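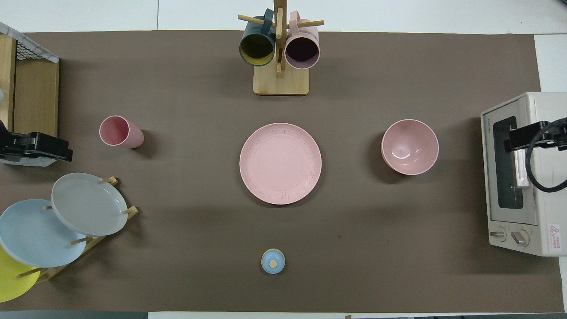

Slide 1. Kitchen table, two grippers, mug tree and dish rack.

Leave this up while people sit down. Say who I am and that these are my notes from the open day at Trinberg on September 19, 2020. Thank Samira Khasawneh for arranging the visit.

Start with the numbers. There were 55 visitors, split into groups, and each group got 15 minutes at the table. I was in the second group with Kieran Hulme. Máté Magyar ran the demonstration and took questions as he went.

Go over what is on the mat. Plates in the rack on the left, two mugs hanging from the tree, toaster oven on the right. Point out the pink tumbler lying on its side. Máté said cups like that are harder to pick up than upright ones — ask the room why before giving his answer (the grip has to come in at a different angle).

Then the mugs. They hang with the open end down, so the gripper has to allow for the peg as well as the handle. Keith Blackburn asked about chipped china. The answer was that they had broken 14 pieces since June and keep a tally by the door.

Toaster oven: only mention the door and the two knobs. I didn't see it switched on and can't say how well that part goes.

Someone will ask about cost. I was not given a price for the arms. The crockery and racks came to 700 pounds, and Máté thought that was too much.

Pause for questions — five minutes at most, then on to the Kirnik visit. Slide 2 is the car park map, skip it if we are running late.

Contact: Priit Lepik, Wadanex | © Wadanex 2020 | Back to top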